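Jakthorpe Town Council, special session
Sep 28, 2020
Notes taken by Anikó Kovács, deputy clerk

I started writing a few minutes in, sorry, the door code had changed again and I was stuck out on the steps with Councilor Boros. We got inside in time for the roll. Everybody was there except Councilor Sanberg, who sent word that she'd be on the phone line and then was, on and off.

The August minutes passed with one fix. I had the Hukness Road culvert down as approved when it was only sent back for a second bid. My mistake!

Main business was the vacant Ward 2 seat. The charter gives us 90 days to fill it, by appointment or by special election, and 17 of those days are already gone. Ruben Declercq (town attorney) went through both routes. If we appoint, the person sits until the next regular election and has to have lived in the ward for a year. If we go to a special, the county needs the paperwork well ahead, and we'd be looking at January at the earliest, which he thinks would need a waiver on the deadline.

Boros wants the election. He said Ward 2 folks picked their last councilor and ought to pick the next one, and he got a little loud about it (he apologized afterward, so I'm putting that in too). Sanberg, when we could hear her, said she'd rather appoint than open polling places this winter, and asked if an all-mail vote was possible. Ruben said maybe, and he'll check the state rules.

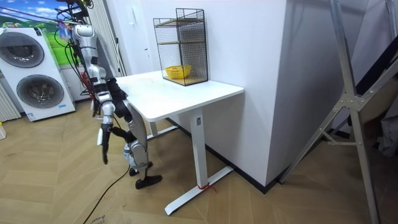

Then money. The clerk's office put a one-ward special at $3,000 for printing, postage and poll workers. I was asked if that covers the recount reserve and it doesn't. Boros said it was still cheap for what you get, and I heard a "hear, hear" from the phone, so I guess Sanberg was back with us at that point.

Public comment was two letters, which I read out loud. The one from Hukness Road was for the election. The other was mostly about leaf pickup but also said please don't leave the seat empty all winter. Leaf pickup goes to Public Works.

Motion by Boros to ask the county for the earliest special election date and hold off on any appointment until we hear back. Seconded and passed, with Sanberg voting no. She asked me to write down that she isn't against elections, she's against this one in the cold.

To do: Ruben on mail voting and the waiver. Me on the county letter, plus getting the new door code to everyone.

Adjourned after that. Next meeting is the regular one, same room.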